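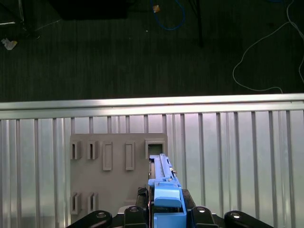

Plellero insertion cell: setting up and looking after

The Plellero is sold as a bench cell for plug-and-socket work. It arrives in 17 parcels, one of which is always the bolts.

Fix the grey board to the ribbed aluminium panel before you teach anything. If you teach first and fix afterwards, you will teach again. Bring the blue part to the square opening at low speed, tip first, and stop at the rim. Save that point. Only then try the push.

Check the finger bolts every 200 cycles. A loose finger looks exactly like a bad program, and Rhiannon Hopkin in our service room has rewritten several perfectly good programs to prove it.

Wipe the grip faces with a dry cloth. No oil, however kindly meant.

Spares
Finger set, pair: order no. 385
Slotted board, grey: order no. 172
Bolts: see parcels

Re-teach the approach after any knock, including the ones that didn't happen. Service bookings for July are open until 28th February. Ask for Rhiannon or Nia Bevan.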